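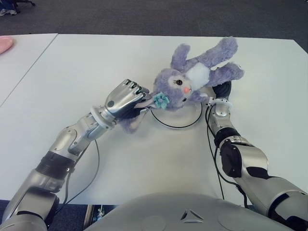

Day one of clearing the toy shelf. I gave myself one afternoon in April and one big white table. I am already behind.

The rule was simple. Everything comes off the shelf, gets looked at on the table, and goes in one of two bags: keep or Hudis. Hudis is the thrift store on the corner. They know my car by now.

First up, the lavender bunny. I had planned on thirty seconds for the bunny. We are at twenty minutes.

For the record, the bunny was bought at Kramer for 29 dollars, in an airport mood, by an adult with no children. That adult was me. The tag said its name was Flilterus. I have never once called it that in company.

Arguments for Hudis: it's a plush rabbit. It sheds a little. It takes up the space of four paperbacks, and I own the four paperbacks, and they live on the floor.

Arguments for keep: eyelashes.

I looked up how you're supposed to wash one of these, in case I decided to be a good person and donate it clean. The top answer had 800 replies and they were all fighting about pillowcases.

Pillowcase people: put it in a pillowcase, knot the pillowcase, cold water, gentle.
Anti-pillowcase people: the pillowcase is a lie, sponge it by hand, what is wrong with you.
One person, over and over: freezer.

I went with the sponge camp, mostly out of laziness about knots. Mild soap, barely damp, go with the fur, let it air dry. Then a soft brush. It says a pet brush is fine. I don't have a pet. I am going to own a pet brush for a rabbit that isn't alive.

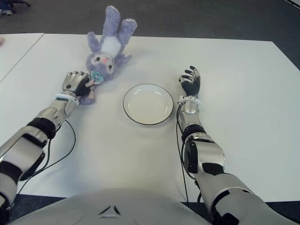 And then there's the plate, which is a whole separate problem. White, thin black rim, the last survivor of a Skollholm set I bought when I thought I'd be a person who hosted. It has been living on the toy shelf holding loose buttons. The buttons are in a jar now. The plate is unemployed.

You can't donate one plate. I mean you can. Hudis has a bin of single plates and it's the saddest bin in the store. I've bought from that bin. I think I may have bought this plate's cousin from that bin.

So the plate is under review as well. I've now taken two things off a shelf and made zero decisions. The bags are both empty. The tabletop looks great though, very tidy, strong recommend a table with almost nothing on it.

Checked my photo library to see if I'd ever displayed the bunny anywhere, as evidence of love. I have 3,923 photos. The bunny is in one, behind a lamp.

Someone is going to reply that I should keep it if I'm 100 percent sure it brings me joy. I'm not 100 percent sure about anything in this apartment, including the apartment.

Current standings:

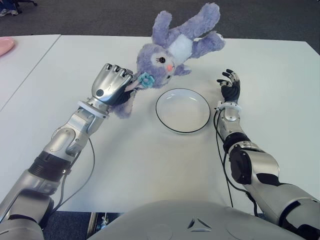

Bunny, with flower. Plate, no flower. Both still under review.

Update: the plate goes back in the kitchen. I ate toast off it and it did fine.

Update to the update: the bunny is in the keep bag. I took the bag off because it looked uncomfortable. The shelf has another four rows and I'm going to go lie down.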